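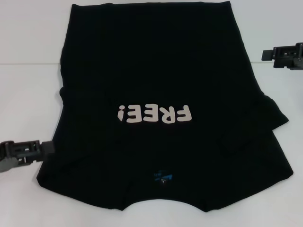
3.2 What wearers mean by "still black"

We had expected the interviews to turn quickly to fit and price. They did, but the word that came up again and again, in both towns and in every age group, was "still". A shirt was still black, or still nearly black, or still black if you wore it in the evening. The 40 people who took part in Orkau and Seltlow were asked to bring dark clothes they wore often and clothes they had stopped wearing, and to talk us through them in whatever order they liked. Between them they brought 68 garments, and it was a pleasure to hear how much they had to say about each one.

The first thing to report is that hardly anyone judged a garment by itself. Blackness was a matter of company. A T-shirt that had seemed perfectly good for years was suddenly "brown" or "a bit green" on the day a new pair of trousers came home. One woman in Seltlow described buying a cheap pair of leggings and losing, as she put it, half a drawer of tops in a single morning. The tops had been fading all along, at much the same rate, and so had gone on matching one another. We call this the newcomer effect, and we think it matters a good deal for anyone who wants to understand why usable clothes leave the wardrobe when they do.

Stöcker's notes on the Orkau households add something lovely to the picture. Several people there kept informal sets: garments bought in the same season, washed together and worn together, so that they aged as a family. A man who worked nights at a bakery had two such sets and never mixed them. He had no name for the practice and was surprised that we found it interesting. When we described it to others in the second round of talks, many recognised it at once in their own habits, or in their mother's.

Fading was also read differently according to the cloth. Plain jersey was judged strictly. People held it flat, looked for the paler patches at the shoulder and along the seams, and made up their minds fast. Printed jersey got an easier ride. Where there was a slogan or a picture across the chest, the eye went to that first, and a sound print could keep a tired shirt in use for years. The reverse was also true: a cracked slogan on good dark cloth sent the whole thing to the pyjama pile. Knitted and ribbed fabrics (Figure 2) were treated most kindly of all.
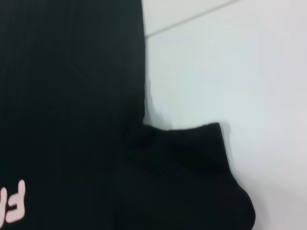

Figure 2. Black ribbed knit laid flat on a pale surface. A faint greenish-charcoal tint can be seen where light falls on the cloth.

The reasons people gave for their kindness to ribs were wonderfully practical. "It's got shadows in it already," said one Orkau student, and we have not been able to improve on that. Each rib has a lit side and a dark side, so a smooth gradient of greys is there from the start, and a small loss of dye has somewhere to hide. Wearers did not talk about gradients, of course. They said that ribbed things "look deeper" or "go with anything". Asked to put their own clothes in order from most to least black, they tended to place ribbed pieces higher than we would have done from looking at the surface close up, and they were quite ready to defend the choice.

Creases did similar work. A shirt straight from the line, with its folds still in it, was often called blacker than the same shirt once it had been pressed. We did not set out to test this and would not lean on it too hard, but three separate people raised it without being asked, and one of them had given up ironing on the strength of it.

3.3 Light, rooms and second opinions

Light was the other great subject. Nearly everyone had a favourite place for deciding about a dark garment: the back step, the landing window, the car park outside the shop. Indoor light was widely distrusted and shop lighting was spoken of with real heat! Yet the same people gave no thought at all to how their walls and cupboards looked from one hour to the next. We found this contrast very telling.

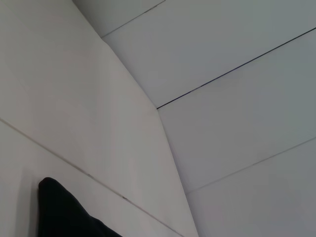
Colour words for cloth are used with a strictness that colour words for rooms are not. A cardigan that is paler at one elbow is "going", and its owner will carry it to the window to make sure. The same owner will call a kitchen white without a second glance, although white in a room is seldom even. Take pale panels meeting at an angled corner: one large flat face may be slightly brighter towards its middle and upper part and a little greyer near its left edge, and we would still call the whole of it white. Uneven tone is put down to the light in one case and to wear in the other. What seems to tip the balance is whether the thing can be replaced, and whether it will be seen on a body by other people. Participants who sewed at home were an exception. They were used to checking a length of cloth from both ends, and they allowed fabric the same slack that the rest of us allow plaster.

Second opinions were sought more often than we had guessed, and they nearly always came from inside the home. Partners were asked, then sisters, then children. Children gave the harshest verdicts and were enjoyed for it. In Seltlow one family had a standing rule that a garment needed two votes against it before it could be moved to the decorating clothes, and the discussion we listened to, over a pair of school trousers, was as careful as anything in our own project meetings.
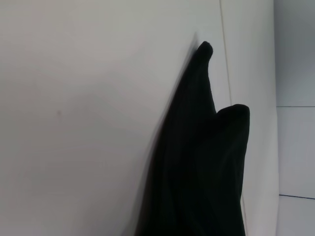 Those votes had consequences for how long clothes stayed in use. In homes where the decision was shared, a doubtful garment was more likely to be given another job before it left: gardening, sleeping, lining the cat's basket. Where one person decided alone, it tended to go straight into the bag for the Tarawneh shop or the collection point at Stendside. We cannot say from interviews which came first. It may be that households who like to talk things over are also households who like to keep things, and the next round of visits, planned for August, will ask about this directly.

Home dyeing came up late in most conversations and often with a laugh. Plenty of people had tried it, few had done it twice, and the trouble was rarely the colour. Stitching was the usual complaint, with seams that stayed pale against newly dark cloth. Silviu Ene, who led the Seltlow interviews, has suggested that over-dyed garments meet the newcomer effect from the other side, making everything around them look worn. Two of the dyers told almost exactly that story, each having rescued a favourite shirt and then found that nothing else they owned would go with it. Both still wear the shirt.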